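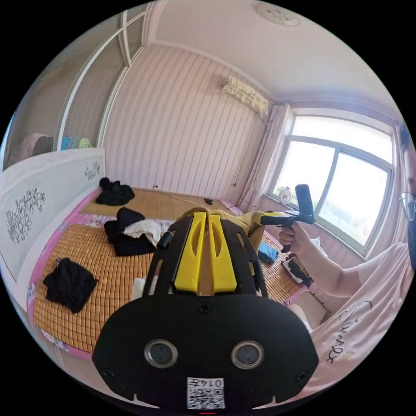 Selon Mahsa Pakzad, les fournisseurs d'Itberg ont tort d'attendre la lettre du mandataire judiciaire pour déclarer leurs créances : le délai court à compter de la publication du jugement au Bodacc, que la lettre soit arrivée ou non. Sa remarque, transmise après notre premier article sur le dossier, appelle quelques précisions de procédure.

Rappel des faits. L'enseigne d'équipement de la maison Itberg, 82 magasins en propre, a été placée en sauvegarde après l'échec de la conciliation ouverte en août. La dette bancaire, dont l'échéance principale tombe dans 24 mois, n'était pas encore exigible. La direction a fait valoir des difficultés qu'elle ne pouvait surmonter seule, sans état de cessation des paiements, ce qui commande le choix de la sauvegarde et écarte à ce stade le redressement. La liste remise par le débiteur comporte 2 244 créanciers, en grande majorité des fournisseurs de marchandises et des bailleurs.

Délai de déclaration. Les créanciers établis en France métropolitaine disposent de deux mois à compter de la publication du jugement d'ouverture. Ceux qui sont établis hors de ce territoire bénéficient de deux mois supplémentaires. Pour les titulaires d'une sûreté publiée ou d'un contrat publié, le point de départ est différent : le délai court à compter de l'avertissement personnel qui leur est adressé. Un fournisseur chirographaire n'entre pas dans cette catégorie et ne peut se prévaloir de l'absence de courrier pour soutenir que le délai n'a pas commencé.

Le créancier porté par le débiteur sur sa liste est dans une situation un peu plus confortable. Les informations transmises par le débiteur au mandataire valent déclaration faite pour le compte du créancier, tant que celui-ci n'a pas adressé la sienne. La portée de cette règle est limitée au montant indiqué. Si Itberg a inscrit une somme inférieure au solde comptable du fournisseur – cas fréquent lorsque des avoirs, des remises de fin d'année ou des pénalités logistiques sont contestés –, la différence n'est pas couverte. La déclaration personnelle reste donc nécessaire dans presque tous les cas.

Contenu. La déclaration mentionne le montant dû au jour du jugement, les sommes à échoir et leurs dates d'échéance, la nature et l'assiette de la sûreté éventuelle, ainsi que les modalités de calcul des intérêts dont le cours n'est pas arrêté. Le jugement arrête en principe le cours des intérêts, sauf pour les prêts et paiements différés d'un an ou plus. Les pièces justificatives sont jointes : factures, bons de livraison signés, conditions générales acceptées. Une créance dont le montant n'est pas encore fixé se déclare sur la base d'une évaluation.

Retard. Le créancier forclos peut saisir le juge-commissaire d'une demande de relevé de forclusion, en principe dans les six mois de la publication du jugement. Il doit établir que sa défaillance n'est pas due à son fait, ou qu'elle tient à une omission du débiteur lors de l'établissement de la liste. À défaut de relevé, la créance n'est pas éteinte, mais elle est inopposable au débiteur pendant l'exécution du plan et après celle-ci si les engagements ont été tenus.

Réserve de propriété. Le sujet est distinct de la déclaration, et la confusion est coûteuse. Le fournisseur dont les conditions de vente comportent une clause de réserve de propriété dispose de trois mois à compter de la publication du jugement pour revendiquer les marchandises. La demande est adressée par lettre recommandée avec accusé de réception à l'administrateur, s'il en a été désigné un, ou à défaut au débiteur. Faute d'acquiescement dans le mois de la réception, le juge-commissaire doit être saisi dans le mois suivant, à peine de forclusion. La clause doit avoir été convenue par écrit au plus tard au moment de la livraison, et les biens doivent se retrouver en nature au jour de l'ouverture. Pour les biens fongibles, la revendication peut porter sur des biens de même nature et de même qualité détenus par le débiteur. Un inventaire rapide des stocks en magasin et en entrepôt a donc une valeur probatoire directe.

Livraisons postérieures. Les créances nées régulièrement après le jugement, pour les besoins de la procédure ou en contrepartie d'une prestation fournie au débiteur, sont payables à l'échéance. Vistis et Rezaei, deux des fournisseurs de l'enseigne, ont repris leurs expéditions sur cette base, avec des encours réduits. Ornent exige le paiement à la commande. Un tel durcissement est libre pour les commandes nouvelles. Il l'est moins pour un contrat-cadre en cours, dont l'administrateur peut exiger l'exécution malgré les impayés antérieurs.

Plan. Compte tenu de la taille du groupe, les créanciers seront répartis en classes de parties affectées. Chaque classe statue à la majorité des deux tiers des voix exprimées. La règle qui permet de régler sans remise ni délai les plus petites créances, jusqu'à 500 euros, relève du régime sans classes. Les petits fournisseurs ne doivent pas compter dessus, même si un projet de plan peut prévoir un traitement propre aux créances modestes.

Edeltraud Moser nous demande si l'assureur-crédit déclare à la place de l'assuré. La réponse dépend de la police. Nombre de contrats laissent cette formalité à l'assuré jusqu'à l'indemnisation, et un défaut de déclaration peut réduire l'indemnité. Il convient de vérifier la clause relative à la conservation des droits, puis d'adresser à l'assureur une copie de la déclaration et de l'accusé de réception du mandataire.

Les références de textes citées dans cette rubrique s'entendent en l'état du droit au 1er janvier 2024.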